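How to Set Up a Toy Rotation at Home

Updated 2 Jun 2022

A toy rotation means that some of the toys are out and the rest are put away, and every few weeks you swap them. We started ours when we moved to a smaller apartment in Bromthorpe and there was no playroom anymore. This page covers the first sort, the storage, the labels and the swap itself. It is written for children from two up to school age. Older kids usually want to run their own shelves, and that is a different job.

What you need

Two or three shallow drawers or lidded boxes
Clear zip bags in two sizes (a box of 120 small ones lasted us a long time)
Masking tape and a marker
A notebook or a page on your phone
One closed closet or high shelf for the toys that are resting

You don't have to buy anything special. Shoe boxes work. We used Flodari boxes at first and the lids were fine, but they were too deep and everything small sank to the bottom.

Step 1. Bring everything to one place

Collect the toys from every room, including the car and the bath. Set aside a whole morning and do it when the children are out, or let them help with the carrying and then send them off for the sorting. Check coat pockets and the bottom of the stroller.
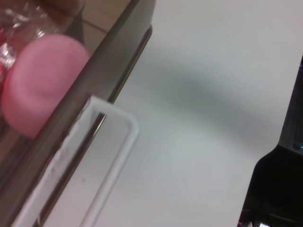 Small parts are what slow people down at this stage, and most of the time goes into deciding which set a piece came from. Good light helps, and so does a pale background with no pattern. Tiny screws, beads and doll shoes vanish on a rug. On a smooth white surface like this one, with little on it besides a soft gray-green shadow and one tiny speck, they would be easy to find. If your table is dark, lay down a sheet or the back of some wrapping paper.

Step 2. Sort by how it is played with

Most guides tell you to sort by type, with cars in one pile and animals in another. For a rotation it works better to sort by what the child does with it. These are the groups we use:

Building (blocks, track, magnetic tiles)
Pretend (play food, dolls, small figures, dress-up)
Quiet table things (puzzles, lacing cards, stickers)
Moving around (balls, push toys, tunnel)
Noise (instruments, anything with a battery)

Each rotation then gets a share of every group. If you rotate by type you end up with three weeks of nothing but cars.

Broken toys go in the trash or the repair box now. Toys with a missing part can wait until the sort is finished, as the part may still turn up. Take the batteries out of anything that will be resting for more than a month.

Step 3. Bag the small sets

Anything with several pieces gets its own clear bag. Push the air out before you close it. Write the name of the set on tape and stick it to the outside, and add the number of pieces if it is a puzzle. Ours say things like "farm puzzle, 8" and "tea set."

Keep bags away from babies and toddlers. They are for storage, and the adult opens them and puts them back up on the closet shelf. If you have a child under three, use small drawstring cloth pouches for anything that lives within reach.

Step 4. Fill the drawers

Use a shallow drawer for the bagged sets so that you can see them all at once. Stand the bags on edge if they are flat, like files. Put heavy things low. Don't fill any drawer past the rim, or it will catch when you close it and the top layer will end up behind the unit. 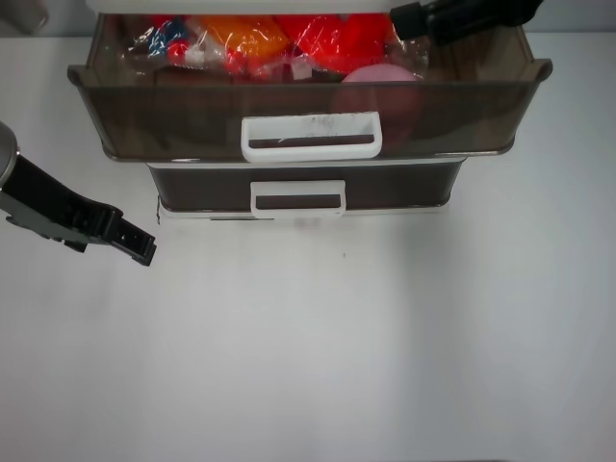

Kevser Kurtuluş wrote in to say that she gave up on bags after the first winter and went over to cloth pouches for everything. Her two boys could not manage the zip closures, so every time they wanted a set it meant calling an adult, and she would rather they got it themselves. She sews a scrap of fabric from an old picture book on the front of each one as a label. It took her most of September to make enough of them.

Her point about the closures is a fair one. If the children are meant to get things out alone, test the closure on the youngest one first. Slider bags are easier than press seals. For the drawers they will open themselves, pull each one all the way and check that it has a stop. Tall units should be fixed to the wall.

Step 5. Write the list

Make a list of what is in each rotation. We call ours A, B and C, and the letter goes on every bag and box. The list doesn't need to be neat. It needs to tell you where the wooden train is when someone asks for it at bedtime.
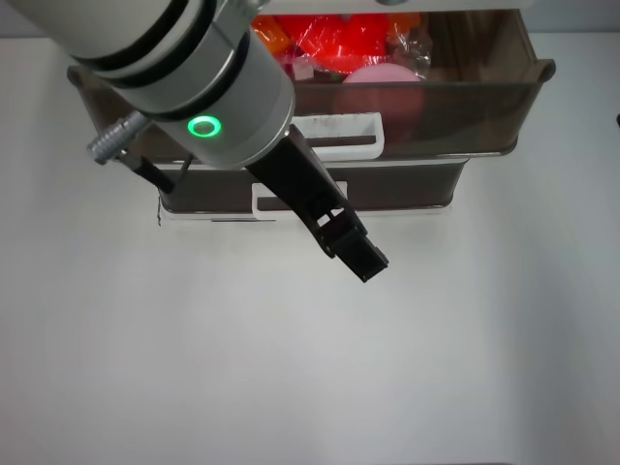

The gray arm, with its green light on.

A spreadsheet is fine if you like them. Mine had 301 lines by the end of the first week, which was far too much detail — I had listed the play food piece by piece. Now there is one line per set, and it fits on two notebook pages taped inside the closet door.

Step 6. Choose what stays out all the time

Some toys should not rotate. A favorite stuffed animal stays out. So do crayons and paper, and one big building set. In our house it is the plain blocks. Whatever your child goes to every single day belongs in this group, even if you are tired of looking at it.

Step 7. Do the swap

Three weeks is a good place to start. Swap in the evening, after bedtime. Put away rotation A, check the bags for missing pieces, wipe what is sticky, and set out B. Place two or three things where they will be noticed in the morning and leave the rest on the shelf.

If a child asks for something that is resting, get it for them. Some people are strict about this and I was too, for one rotation. It made the closet far too interesting. 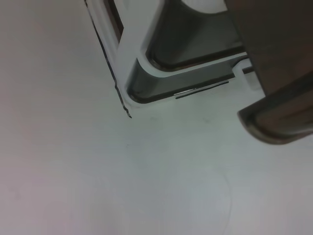
Problems and fixes

The resting toys take up too much space. You probably have more than three rotations' worth. Pick out a box and offer it to a cousin, a daycare or a thrift store. The Escobedo family downstairs took our second train set and we took their easel.

Pieces keep ending up in the wrong bag. Put a dot of nail polish on the back of each puzzle piece, one color per puzzle.

Nothing in the new rotation gets played with. Leave it for three days. If it is still untouched, trade half of it for something from the next group.

Grandparents bring new toys between swaps. Leave the new thing out until the next swap, then give it a letter like everything else and add a line to the list.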